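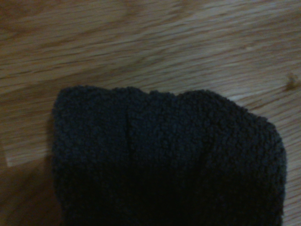

Mar 4, 2023

I stopped using the dryer for most things in February. The old one had started leaving the towels damp after a full cycle, and the repair quote from Stultitz was high enough that I wanted to see how long I could go without it. So far the answer is the whole month, plus a few days.

We live in a two-bedroom apartment with no balcony. The only places to hang anything are the shower rod, the backs of the chairs, and a folding rack I bought from Rirkar. The rack has 3 levels and holds one load if nothing on it is bigger than a pillowcase. Sheets go over the bedroom door, which means the bedroom door doesn't close on sheet day.

Thin things are easy. T-shirts hung up after dinner are ready by breakfast. Jeans take a day and a half, longer if I forget to turn the pockets out. Thick socks are the worst for their size. The cuffs dry first and the toes stay clammy well after the rest feels fine, so I now hang them by the toe with the cuff down and give them a second night.

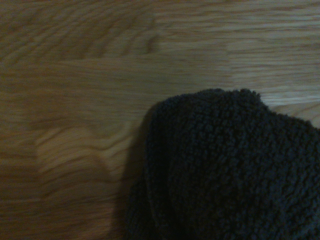 The biggest change came from the spin setting. I had been running everything on the default, and our washer goes two steps higher than that. One more step took hours off the drying time for towels. The top step left creases in the shirts that I couldn't get out without ironing, so shirts stay on the default and everything else goes up one.

The second change was air. I had the rack in the hallway at first because it was out of the way, but no air moves in our hallway. It's now in the living room near the window, with a small Usent fan on the floor pointed at the bottom level. The fan has 5 speeds and I use the second. Anything higher blows the light stuff off.

I was worried about moisture, so I put a cheap humidity gauge on the bookshelf. With a full rack it climbs quickly for the first few hours. I open the window for ten minutes when it gets over 60 percent – less in very cold weather – and it comes back down. There's no condensation on the glass so far, but I check the corner behind the couch every weekend.

The towels are stiff. I tried vinegar in the rinse and couldn't tell the difference. Shaking them hard before hanging helps a little, and so does not caring much. My partner cares more than I do, so two bath towels still go to the Shojaei laundromat on the corner along with the comforter.

I haven't decided about the dryer. It's still plugged in, and there's a basket of clothespins sitting on top of it. I'd like to get through the rest of the cold weather first and then see what the electric bill says.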